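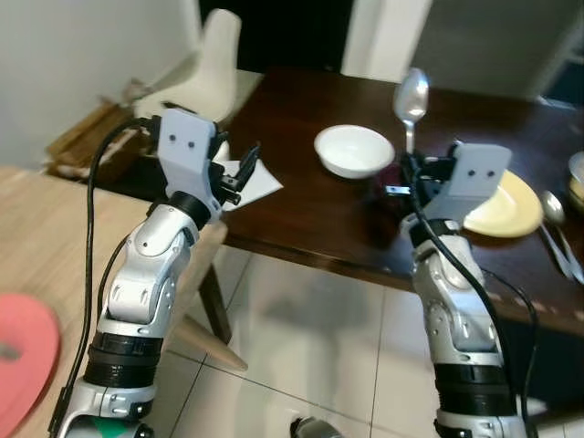 We rewrote our table rules for the two-arm setup, and I want to share them in a thread, for people who also work in rooms made to look like a home. The first rule is about cables, and I put it first on purpose. Look at the black cable on each gripper, how it hangs in a long curve by the arm. With a bowl and cutlery on the table, a loop like this can catch a thing that the fingers never touch.

Rule 1. Before the arms get power, one person moves each arm by hand through the largest reach of the task and watches only the cable. The eyes should not be on the fingers. If the loop touches the table edge, a chair or the other arm, you tie it again and you repeat the whole reach.

The old text said "check that cables are secured." I have learned that each person reads the word "secured" in a different way. For one it means the plug is in. For me it means the loop can not get into trouble. So now the rule describes the movement you must do, and the word is gone.

Rule 2. Set the distance for people. In our room it is 600 mm from the farthest point the gripper can reach, marked on the floor with tape. The value comes from our own risk assessment, with our arms, our speed and our stopping time. Please do not copy it. Do your own measurement and write down how you did it.

Small addition to Rule 2: if the furniture moves, the tape must be measured again. We learned this with a chair. Somebody pushed it back to make space for cleaning, the table moved a little with it, and the tape stayed where it was for two days.

Rule 3 is about knives. We argued about this one for a long time. Dezső Bakos wanted no metal knife at all on a table where the arms move. Araceli Pacheco answered that a table setting task without a knife teaches very little about a table setting. Both are right, I think.

What we agreed: table knives only, with rounded tip, and never in the gripper while a person is inside the tape. If the arm stops with a knife in the fingers, the operator presses the stop button first, then walks in, then supports the knife from the handle side before the fingers are opened. It is slow. It should be slow.

The same order is for forks. For spoons we allow a shorter procedure, and I am still not sure it is a good idea to have two procedures. People remember the short one. I would be glad to hear from other labs how they do it.

Rule 4. Food in the room. Real food is allowed only when the task needs it, and it goes in a bowl with a written label at the side of the table. Nobody eats from a dish that was inside the reach of the arms, even if it looks clean. Grease from the joints is difficult to see on white ceramic.

Rule 5. Paper and napkins. They are soft, so people think they are safe. A napkin can go between the finger and its housing, and then the motor pushes against it and the force reading is wrong for the rest of the session. After any task with paper, open and close both grippers with nothing in them and compare the reading with the morning value.

Rule 6. Inspection by number of cycles. For our grippers, we inspect the finger pads and the cable connector every 3000 closings. Before, we did it "monthly." But in January we used the left gripper nearly every day, and in the month after it almost slept. The calendar did not know this.

The counter is in our session software, Drultus, and it shows a yellow bar when the inspection is near. You can still start a session with the yellow bar. With the red bar you can not, and there is no password to skip it. I asked for this myself and I have regretted it one time, at seven in the evening, with a guest waiting.

Rule 7. The person with the stop button does nothing else. No phone, no notes, no moving of plates between attempts. If you are only one person, you do not run. This is the rule that costs us the most hours and I will not change it.

We went through 148 session notes from the Cavier project before we wrote the new version. I will not make big conclusions from them, because the notes were written by different people with different patience. But many of them had a sentence like "I put down the button to fix the bowl." It was enough for me.

Rule 8. Write down the near misses, in simple words, on the same day. Our form has 2 questions: What moved that should not move? Where was your hand? The form before this one was three pages, and it came back empty or it did not come back.

For this I must thank Araceli, who took the long form to the technicians at Skoltano and asked them to fill it out in front of her. She came back with the short form. I was against it at first. I thought short means not serious. I changed my opinion after I read the first answers.

Rule 9. Names for the arms. Left and right are always from the side of the robot, looking toward the table. It sounds like a thing for children, but the operator often stands opposite, and "stop the left one" is a bad sentence when two people have different lefts. We put a letter on the base of each arm and in speech we use the letter.

Rule 10. Visitors. They stand behind the tape, they get a short explanation about the stop button, and they are told that a robot that stands still is maybe only waiting. I say this last part two times. People relax very quickly when nothing moves.

Some of you will ask if we follow the published standards. Yes, we start from them, and our safety office at Sarmiento checks the risk assessment. The rules in this thread are one level lower. They are for the person who comes in the morning, sees a table with dishes and two arms, and must know what to do first.

What is missing in the list: pets, children, and anything with hot water. We do not have them in our room, so I have no right to write rules for them. If your project is in a real home with a real family, you need much more than this thread.

One correction. In the post about knives I wrote "supports the knife from the handle side." Dezső reminds me that it must also say which hand: the hand that is not over the fingers of the gripper. He is correct, and the sheet on our wall says it already.

The sheet has the date May 6, 2026 at the bottom. It is one page, big letters, no logo. If you want the text, write to me and I will send it. Please tell me also which rule your people ignore the most. For us it is Rule 5, the one with the napkins.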